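Subject: Re: Right hand drops out mid-grasp
From: Leonilde Magalhães
Date: 5/8/23

Ilídio Quintela wrote:
> Since the update our right hand loses its connection during
> the fruit task. No error on the screen, it just stops answering
> and the arm keeps going. Has anyone at Flokasdale seen this?

Yes, same fault, on the Bunia cell. We got 17 dropouts in 50 runs, all on the right side. The arm doesn't get told that the hand is gone, so it carries on to the plate with whatever grip it had. On one run it pushed the knuckles into the table and we had to hit the stop.

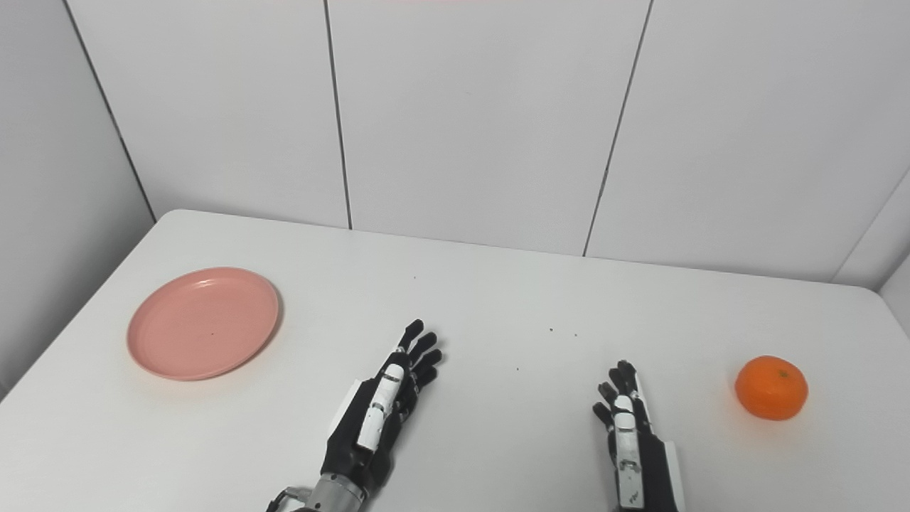 Bunia cell, mandarin and plate task, both hands over the table.

I swapped the hand cable first and it made no difference. Then I went through the log. The hand driver quits with code 2465 and restarts by itself, but the arm controller never sees the restart. Going back to the November build fixed it – 15 runs so far without a dropout.

Until there is a patch, please run at low speed and keep one person on the stop button. Don't reach in to move the fruit while the arms are powered, even if the hand looks dead.

Rebelo has my logs and is sending them to Honmont. Ilídio, can you check whether you get the same code?

Leonilde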